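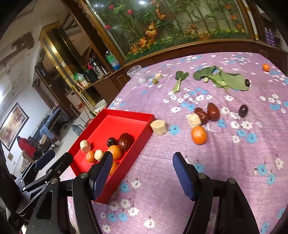 Leandro Gallardo wrote in to say that he wanted a light he could carry up four flights of stairs in one hand, and that the old Nunero panel was too bulky for that. The new one is smaller, and it's the version we stock now.

Nunero Panel, second version
Posted in May by Ionuț Dobre

The Nunero is a flat LED panel for portraits and small product work. It weighs 800 grams without the battery and runs at 20 watts. Two dials sit on the back. The left one sets brightness and the right one sets color, starting at 3000 K on the warm end and going up to daylight. The display shows both settings and turns itself off after a minute. Touch either dial and it comes back on.

The light has no fan. At full power the back plate gets warm, so leave some space behind it if you're working close to a wall or a curtain. It shouldn't be used inside a sealed softbox. The Drulero softbox has vents at the rear and fits the panel without an adapter.

Power comes from the supplied adapter or from any 12 volt battery with the matching barrel plug. Camera batteries will not fit. If you shoot mostly outdoors, order the Vasiliu battery plate at the same time. It clips to the stand below the light and keeps the weight low.

For a single sitter, one panel is enough if you keep it close. We put it slightly above eye level and a little to one side, then bring in a white card on the other side if the shadow looks too heavy. Moving the panel back makes the shadows harder and costs you a lot of light. For full-length portraits or groups, you will need two panels or a studio flash. This is a constant light and it won't freeze movement the way flash does. Small children and dogs are difficult with it.

The bracket tilts and locks with a metal knob. On the first version the knob was plastic and some of them cracked. If yours did, the new bracket fits the old panel and can be bought separately.

In the box: panel, bracket, power adapter, cord, diffuser sheet and a cloth bag. The stand is not included. Any stand with a standard stud will work.

The diffuser sheet slides in from the top. It softens the light a little and takes away some brightness. Wipe it with a damp cloth and let it dry flat. Window cleaner will cloud it.

Returns are accepted if the panel is in its original box with the cord and adapter. Please let us know if the color looks different from an earlier panel you bought from us, and include the batch letter from the label on the back. We try to send matched pairs when two are ordered together.

Comments

tallpines
Does the display go dark completely? My current light has a blue LED that shows up in eyeglasses.

Ionuț Dobre
Yes, completely dark. There is a small green light on the adapter, but that's down on the floor.

M. R.
Got two for headshots. Color matches fine between them. The cord could be longer.

backroomstudio
Will the old diffuser fit this one?

Ionuț Dobre
No, the new panel is narrower. We have spare sheets in the new size.

Related items

Drulero vented softbox
Vasiliu battery plate
Lirkimar light stand, folding
Nunero replacement bracket
Nunero diffuser sheets, pack of two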